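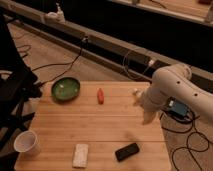
Section 4. Care of the Hestton Plank-Top Table

Read this section before the first cleaning. It covers tables with the factory oil finish. For lacquered tops, see the leaflet packed with the legs.

4.1 Clearing the top

1. Take cups and other light items off first. They tip easily when a cloth goes past them.
2. Move phones and tablets to another surface. Do not slide them across the wood.
3. Lift bowls straight up. An unglazed foot will scratch the finish.
4. Pick up paper scraps and crumbs by hand or with a dry brush.

Caution: Do not sweep grit along the planks. It settles in the seams and is hard to get out.

4.2 Weekly cleaning

1. Mix 10 ml of Meralum wood soap into 1000 ml of lukewarm water.
2. Dip a soft sponge and wring it until it no longer drips.
3. Wipe with the grain, one plank at a time.
4. Dry the top with a cotton cloth before moving to the next step.
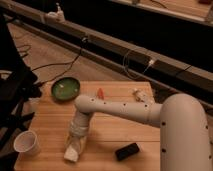
5. Run a folded corner of the cloth down each seam. Water left standing in a seam can raise the edge of the plank.
6. Wait 30 minutes before putting anything back.

Note: Do not use scouring pads, bleach or glass cleaner on any Hestton top.

4.3 Marks and spills

Wipe up food and drinks right away. For dried spills, lay a damp cloth over the spot for five minutes, then wipe. For marker or crayon, rub lightly with Kashyap spot paste and rinse.

Rings that remain after cleaning can be sanded out with 200 grit paper. Sand with the grain only, then oil the whole plank. 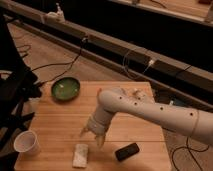

Use a separate sponge for the tabletop and mark it so it stays out of the kitchen sink. The side with scouring fiber, if there is one, must not touch the wood. A plain block with a soft surface, like the white one lying near the phone, is the right kind of texture for this finish. Replace it when it starts to crumble.

4.4 Oiling

Oil the top every October, or sooner if it looks dull. Order oil under part number 1852.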